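6/26/26

Por fin me he puesto con el baño, que llevaba desde abril diciendo "mañana" y ya me daba vergüenza hasta correr la cortina.
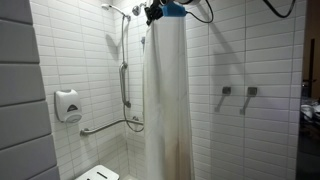
Me he levantado a las 9 con toda la intención del mundo, café en mano, y a media mañana seguía buscando los guantes (estaban en el cajón de las pilas, cómo no). La cortina es lo que peor llevo. Por arriba, bueno, tiene un pase, pero cerca del dobladillo está esa zona marrón que no sé si es cal, moho o las dos cosas. Es blanquita, lisa, sin dibujos -- o sea, que se le ve todo. Me la vendieron en Vidal diciendo que era sufridísima, ¡ja!

Begoña Llorente me ha mandado un audio larguísimo sobre el bicarbonato. Ella lo arregla todo con bicarbonato. Le he dicho que sí a todo y luego he bajado a por un bote de Rerwood, que me ha costado 2 euros y huele a piscina municipal.

Los azulejos blancos los dejo para otro día, que entre uno y otro hay juntas para aburrir. A la barra de agarre y a la del teléfono de la ducha les quiero dar con un trapo y vinagre antes de cenar, si me quedan brazos.

Mañana, lavadora con la cortina, en frío y sin centrifugar. Y llamar a mamá, que se me ha vuelto a pasar.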